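I have been putting off the silverware for most of a year. We had one of those drawer organizers with the five skinny slots, and every slot had turned into the slot for whatever was in your hand. Forks on top of spoons, a stray knife sideways so the drawer jammed. You know the one.

So in February I gave up on slots and went with trays, one per set, sorted by color. Gold in the red tray, silver in the orange one, yellow handles in the green.
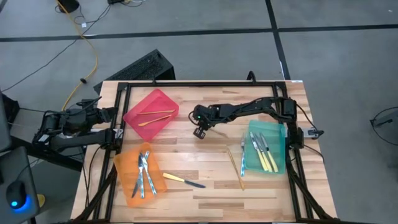 My mother-in-law thinks sorting by color is nuts and that all forks belong with all forks. I get it! But I set the table with one set at a time, and I never once wanted every fork I own in the same place. The gold ones are for company, the silver ones are for every day, and the yellow ones go outside — I don't cry if one ends up in the grass.

I looked at a bamboo insert from Keder first, a really pretty one, but it wanted a drawer nearly 3 inches deeper than mine.

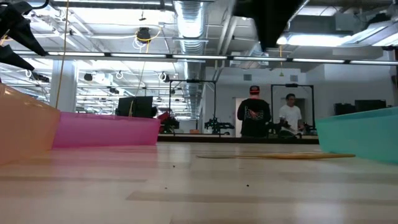

Plastic also rinses out in the sink, and crumbs get into everything at our house. I have no idea how. I wipe that drawer constantly (okay, monthly). 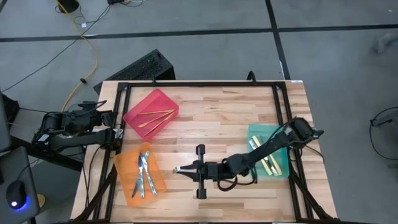 Big serving pieces are still an open question, and so is the pizza cutter. For the regular stuff I like having just a few pieces per tray, like the three gold ones lying side by side in the red, where I can grab the spoon without digging. The rest of each set lives in the sideboard until we have people over. Next up is the drawer with the batteries and the takeout menus, and I'm going to need a snack first.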